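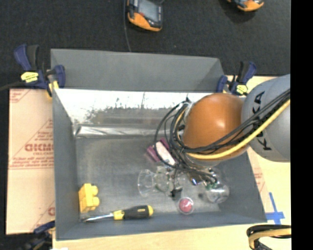 A KUKA arm over a grey bin.

A small club should not sell its best player in the middle of the season

Millholm sold their top scorer to Brarkoseck last October, and I still think it was a mistake. The club said the offer was too good to refuse. I understand this argument. A club with 700 people at a home game cannot live like a big one, and the money paid for new floodlights. But I have followed football in this region for many years, and I do not believe that such a sale is only a question of money.

At the time Millholm were third, with 8 wins, and people in the town had started to talk about promotion. I remember the home game against Nesen, when 1,000 people came and the line for tickets went as far as the bus stop. After the sale the team went down the table week by week. The new striker, who came on loan from Botha, is an honest player and runs a lot, but he needed two months to learn how the others play. Two months is a very long time in a season.

What I do not like is that the supporters heard about it when everything was already signed. Many of them had paid for the whole season. In my country of birth we had the same habit, and the result was that people stopped buying season tickets and came only when the weather was good.

I know that a player has a short career and must also think of himself. I would not blame him. He is 60 kilometers away now and earns a better salary, and he thanked the fans in a nice letter. My complaint is with the league rules, which let a club in the same division buy from its rival when half of the games are not yet played. In my opinion transfers between clubs of one division should be closed from the first match until the last. The summer is long enough for business.

Some will answer that a small club would then lose the chance to get a good price. Maybe it would, sometimes. I would still prefer to see the same eleven in spring that I paid to see in fall.

21/07/2026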